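4.2 Objects and Workspace

All sessions of the course project were done on the same white table in the teaching laboratory at Vultdale. The student groups share one arm with a two-finger gripper, and a small camera is mounted at the wrist so that both fingers are always inside its view. We did not separate the table from the rest of the room with curtains or panels. Students stand near the table while the arm is working, and the desks behind it stay as they are on a normal course day. In the first version of the course (described in Section 2) we had used a closed box with a black background, and the programs written by the students worked well inside the box and very badly outside of it. For this reason we accept a background that changes from session to session.

The task given to the groups is called Clenodetti, after the name that the first group gave to their code. The arm must pick up artificial flowers from the table and place them in a holder, one after another. Flowers were chosen because they are light, cheap and safe to drop, and because their shape is difficult. A bloom with many petals has no clear edge where the fingers can close, and its outline is very different when it lies on the side. Other small objects may be on the table or in the hands of a person near it, and the program should leave them alone. 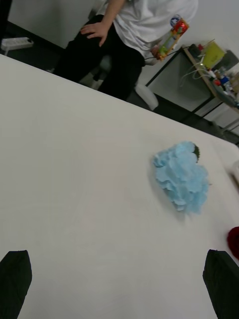 Figure 3. Wrist camera view during a session, with a light blue flower on the table between the two gripper fingers and a person standing or half-sitting behind the far edge.

Each group received 52 recorded episodes from the teaching staff and was free to record more. An episode begins with the arm in its rest position and ends when the fingers open over the holder, or when the student stops the arm by hand. Stopped episodes were kept and marked as such. We asked the groups to write one sentence for each stopped episode, and these sentences became more useful for grading than we had expected. Several groups wrote only "missed" in the first weeks. Later the same groups wrote which side of the stem the finger had touched first, or at which height the fingers began to close.

4.3 From Bloom to Stem

In the first exercise the grasp point is the center of the colored region. It takes a student less than one afternoon to write this, and for a compact object it is sufficient. With flowers the fingers then come down on the petals, the petals bend, and the flower turns before it is held. Most groups noticed this without our help. In the second exercise the students must find the stem and choose a grasp point on it.

Finding the stem is easy to explain and not easy to do. The stems are thin and partly covered by the leaves or by the bloom itself. When 2 flowers lie close together, their stems may cross, and the program must decide which stem belongs to which bloom. The groups solved this in different ways. The Skostarora group followed each stem upward from the lower border of the image until a change of color was found. The Ferreira group began at the bloom and searched outward in short steps, and gave up on the flower if no stem was found after 5 steps. The second method refuses more often, but when it does choose a stem the choice is usually correct. The first method fails at the crossing, where it can jump from one stem to the other -- this error was seen in the work of almost every group that followed a line without remembering its direction.

A different difficulty comes from the table. It has a thin dark line that looks like a joint, and some marks on the surface, and to a simple edge filter the line is quite similar to a stem. We considered covering the table with paper and decided against it. One group removed every long line that was not green or yellow, and this simple rule was enough for the flowers we used.

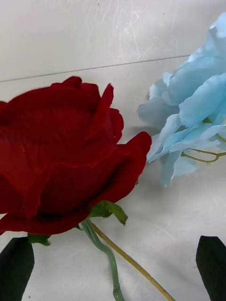 One student wrote in the course survey that the crossing stems should come in the first week, even if every group fails, because after the easy exercise they had trusted the color method too much and lost time in repairing it. Other answers to the survey asked for the opposite order, with more time for the easy exercise. We have kept the order as it is, but the crossing case is now shown in the first lecture.

4.4 Use of the Arm

The groups had access to the arm in fixed time slots, and the length of a slot was the most frequent subject of complaint. Much of the time was spent on small things, for example on putting the flowers back on the table after each attempt. From April the groups could reserve 2 slots in a row, which helped those who were recording their own episodes. Code was tested first on the stored images and only then on the arm. Groups that did not follow this rule were not punished, but their slots passed quickly, and in the final weeks all groups followed it.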